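How to oil a wooden worktop

By Kekeli Ansah, April
Last updated: April

Did ours again at the weekend so writing this up while I remember. Works for a desk or kitchen table too. Bare or previously oiled wood only – varnish has to come off first.

You'll need: hard wax oil (I use Gál, clear satin), sandpaper in 120 and 180 grit, lint-free cloths, masking tape, gloves.

Clear everything off. Wipe down with warm water and a drop of washing up liquid, then leave it overnight. Don't skip this, damp wood goes blotchy.

Sand along the grain, never across. 120 first, then 180. Ring marks need a bit longer but keep the paper moving or you'll get a dip. Hoover, then wipe with a barely damp cloth. 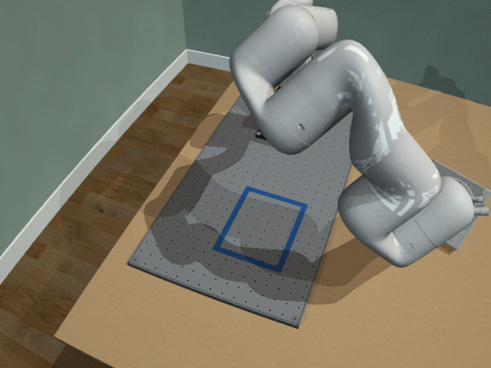
Stir the tin, dont shake it. Pour a small puddle, spread it thin with a cloth. Thinner than you think. Wait 5 minutes and buff off anything still shiny.

Leave 12 hours. Window open. Light rub with the 180, wipe, second coat same as the first. 2 coats is plenty for a desk, kitchens might want one more round the sink.

No hot pans or wet cups for a few days – longer if the room's cold.

Rags: lay flat outside to dry, or soak in water before binning. Oily rags scrunched up in a bin can catch fire by themselves. Seriuosly.

Top up once a year, or when water stops beading.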